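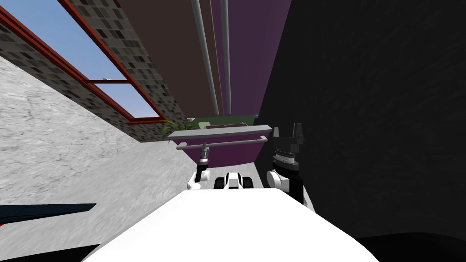
Handout 6, Rooms in Perspective. Parallel edges that recede from the eye share one vanishing point. With the eye level, verticals stay parallel. Tilt the view and they converge too, so walls, ceiling and floor meet at skewed angles.
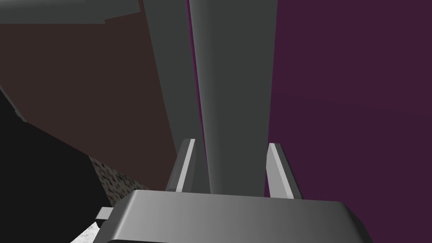 Flat color carries no depth cue. Shading does: the smooth gray block grades from bright to dark, while the plum-purple wall stays one tone.

Exercise 4: draw a corner

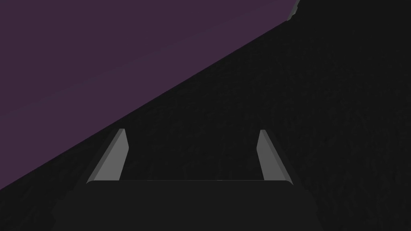

with two vanishing points, then add a third.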